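Wanted: 36 people who don't believe kitchen advice

February 2024 | By K. Asamoah, Wikeck Household Panel

Bread goes stale faster in the fridge. Or slower, depending on which website you read last. We're tired of both, so we're looking for 36 households in Herndale and Plondden to keep a plain diary of what they store, where, and what gets thrown out.

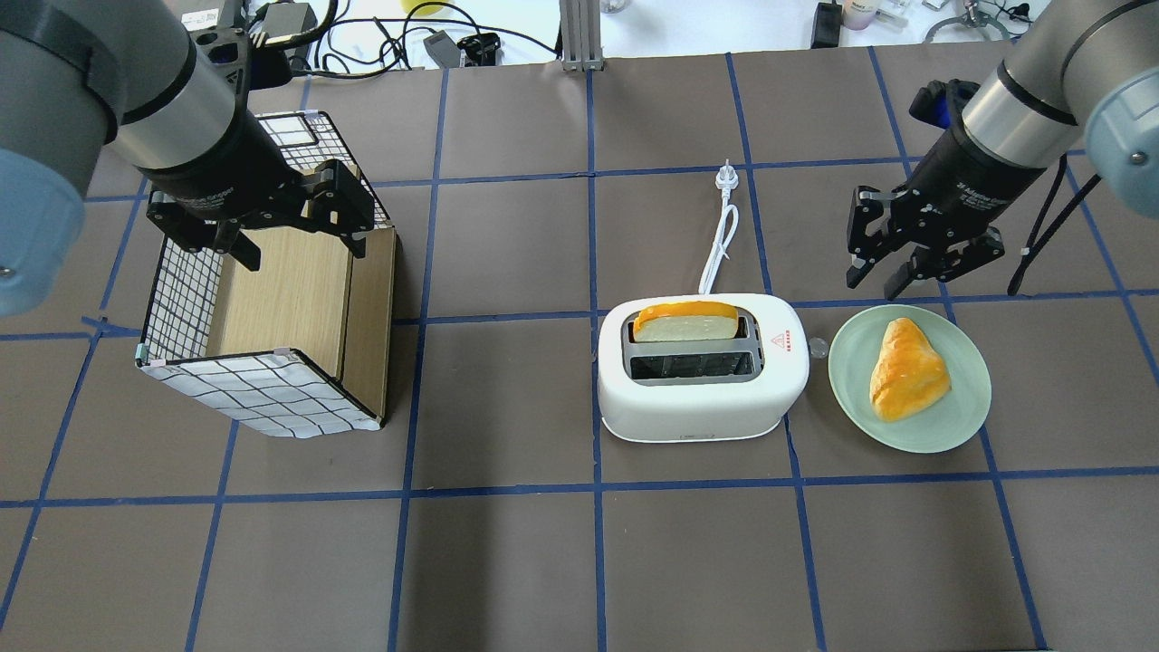 Toaster, container and a plate of bread.

You'll write down five minutes of notes a day for 17 days. No products to try, no app. We pay $144 when the diary comes back, even if it's dull – most of them should be.
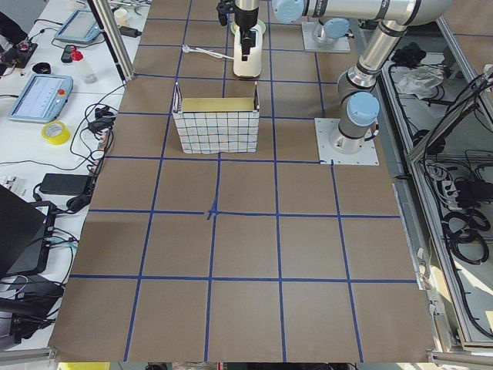

We don't want experts, and we don't want fans of any storage system. If you sell kitchen goods, please don't apply.
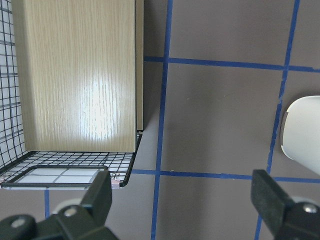

Storage tips get passed around with very little behind them. Airflow is the usual claim. A flat board standing upright in a black wire mesh basket certainly looks airy, but we'd like to see a diary before we call that useful.

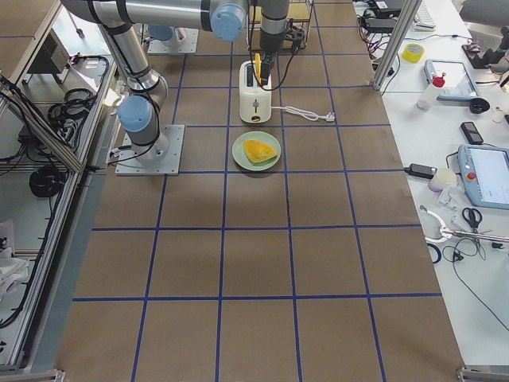

Last changed: Jun 26, 2024

Places are still open in Plondden. Apply at the Wikeck front desk and bring proof of address.

Related
Does a bread box do anything?
Panel results: freezer labels

Comments
toastburner: $144 before or after tax?
Mara_P: I did the freezer one. They paid, slowly.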